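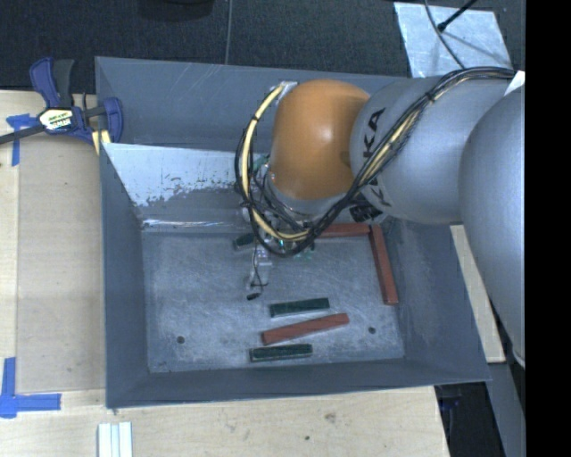

What the Arm Left Us With

I've worked at Westix for 21 years, most of them on my feet next to a bin, so when people ask me if the robot took my job I have to ask which part of it they mean.

The picking part, sure. Blocks go in a metal bin, green ones and reddish-brown ones, lying every which way, and somebody has to reach down and get them out. For years that somebody was me, or Annunziata Morelli on the other shift. Now it's an orange and gray KUKA arm with a fat loop of black cable hanging off its wrist. My lower back sends its thanks!

So I'm not here to tell you it was a mistake. I do think the folks running the place got one thing wrong, and it's the thing I keep hearing from friends over at the Dutbridge plant too. They figured that if you take away the reaching, what's left over is nothing. Just a person standing there. And they scheduled us like that.

What's left over is plenty. When a block is leaning on the wall of the bin, or two of them are nearly touching in a corner, I'm the one watching to see what the arm makes of it. I've learned which angles give it trouble. I wrote up 79 bad picks in November, on my own paper, because the form we were given had a box for "stopped" and a box for "running" and that was it (I asked for a third box, and I'm still asking).

Olesia Hrynyshyn came over from our Clamudstead shop to do the setup, and she read every one of my notes. Then she sat down with me and Annunziata for 2 hours and changed how the arm comes in near the walls. Did our pay change? It did not. Our title is still "picker," which is pretty funny for two women who haven't picked up a block in months.

I'd like the new work to have a name and a rate. I'd like training on the clock, too, and a say before the next arm gets bolted down. They're already talking about one for the packing side, and the packers have heard about it the same way we did, from the guy who delivered the crate.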